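Careers > Open Positions > Health Services & Packaging

Packaging Usability Specialist (Full Time)

Sutau Packaging Research, Stivalow office
Reports to: Folke Dalen, Head of Test Methods
Start: January, or by agreement

Sutau tests containers, closures and labels for manufacturers of medicines, household chemicals and garden products. The work covers opening force, reclosing, legibility, dose access and storage behavior in the home. Clients send us a package at the design stage or after complaints, and we return a measured account of how people handle it. We do not design packaging and we do not sell it.

The Stivalow office has 11 employees, a mechanical test lab, a label room with controlled lighting and two interview rooms. The position is new. It has been created to take over the planning and reporting of user panels, which until now have been shared between the lab and the statistics desk.

Purpose of the position

The specialist plans, runs and reports panel studies on consumer packaging, mainly for adults over 60 and for people with reduced grip strength or reduced near vision. A typical study has two or three package variants, one task sequence per variant and a short interview. The specialist is responsible for the study from the signed protocol to the final report.

About half of the working time is spent on panel sessions and their preparation. The remainder goes to analysis, writing and correspondence with clients. There is no sales component.

Duties

Write study protocols from a client brief, including task order, stopping rules and the wording of instructions read to panel members.

Recruit from the Sutau household panel, which currently has 1232 registered members, and keep its contact and consent records up to date.

Run individual sessions of up to 50 minutes in the interview rooms or, for members who cannot travel, in their homes. Home sessions take place within the county.

Record opening attempts, grip type, use of tools, time to first access and reclosing errors on the standard form. The form is completed during the session and checked the same day.

Transfer session data to the Tendska database. Free-text remarks are entered as spoken, without correction.

Prepare descriptive statistics and simple comparisons between variants. More complex models are handled by the statistics desk.

Write reports in plain English. A report normally runs to 20 pages plus appendices and goes through one internal review before release.

Maintain the reference collection of closures. The collection holds 229 types, each stored with its drawing, supplier sheet and torque record. New types are added when a client agrees in writing.

Attend the weekly planning meeting on Tuesday at 9:15 a.m.

Current projects

The first project for the new specialist will be Wunderlich, a study of home storage and identification of repeat medicines. It runs for 18 months and has three work packages. The first is an interview study on where medicines are kept and how people tell them apart. The second is a label study with four type sizes and two background colors. The third is a closure study comparing push-and-turn, squeeze-and-turn and snap-on designs under dry and damp hand conditions.

The protocol for the first work package is complete. The protocol for the second exists as a draft and will need revision of the lighting section. The third has not been started, and the specialist will be expected to write it in full.

Smaller commissioned studies run in parallel. These have recently included a pour spout for liquid fertilizer, a resealable strip for dishwasher salt and a peel-back leaflet label.

Required qualifications

A degree in human factors, industrial engineering, pharmacy, occupational therapy, psychology or a comparable field. Applicants without a degree may apply if they can show at least five years of work in product testing.

Two years of practical experience in running sessions with members of the public. Experience as an assistant counts at half its length.

Working knowledge of basic statistics: distributions, confidence intervals, paired comparisons, treatment of missing values.

Ability to write clear technical text in English. A writing sample is part of the application.

A valid driver's license. A pool car is available for home sessions.

Useful but not required

Familiarity with child-resistance and senior-use test procedures for closures.

Experience with torque meters or grip dynamometers.

Knowledge of label printing, in particular contrast measurement and adhesive behavior on curved surfaces.

A second language spoken in the county.

Working conditions

The position is permanent after a probation period of six months. Weekly hours are 38.5, with core time from 10 a.m. to 3 p.m. Up to two days per week may be worked from home outside session periods. Evening sessions are held at most four times a month and are compensated with time off at a rate of one and a half.

The salary follows the Sutau grade table, grade 7 or 8 depending on experience. The table is sent to all applicants invited to an interview. An annual training allowance of $2000 is available from the second month and may be carried forward once.

The office is on the second floor and has an elevator. The lab has one height-adjustable bench. Applicants who need other adjustments are asked to state them in the cover letter so that they can be in place for the interview. 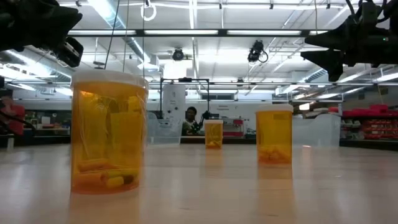 Selection takes place in two stages. Stage one is a review of the written application against the required qualifications. Stage two is a visit to the Stivalow office lasting almost three hours, with a short technical interview, a practical exercise and a conversation with two members of the lab staff. The practical exercise asks the applicant to outline a session on telling similar containers apart, of the kind planned for Wunderlich. Amber pill bottles with white caps and yellow capsules inside are a suitable case: the contents can be seen through the plastic, but color alone gives the user little to go on. The outline should state the task, the instruction to be read aloud, what is to be recorded and when the session should be stopped. Forty minutes are allowed, and notes may be used. Applicants are not expected to know our forms, and no medical knowledge is tested.

Travel costs for stage two are reimbursed at the public transport rate against receipts. Results are sent in writing within ten working days of the visit. Applicants who are not selected may request the scoring sheet for their exercise.

How to apply

Applications should consist of the following, combined in a single file:

Cover letter, one page
Resume with dates by month and year
Writing sample of three to six pages, preferably a report or part of one, with confidential content removed
Names of two references, who will be contacted only after stage two

State the reference "Usability Specialist, Stivalow" in the subject line and give the earliest possible start date. Applications may be submitted through the careers form or on paper to the Stivalow office, attention Folke Dalen. Paper applications are not returned.

Technical questions on the position can be put to Folke Dalen by telephone on any working day between 1 p.m. and 2:30 p.m. through the main switchboard. Questions on contracts, salary grades and relocation are handled by the personnel desk under the same number.

Applications are reviewed in the order received, and the position remains listed until it is filled. Application files are kept for six months after the end of the procedure and then deleted, unless the applicant agrees to a longer period in writing.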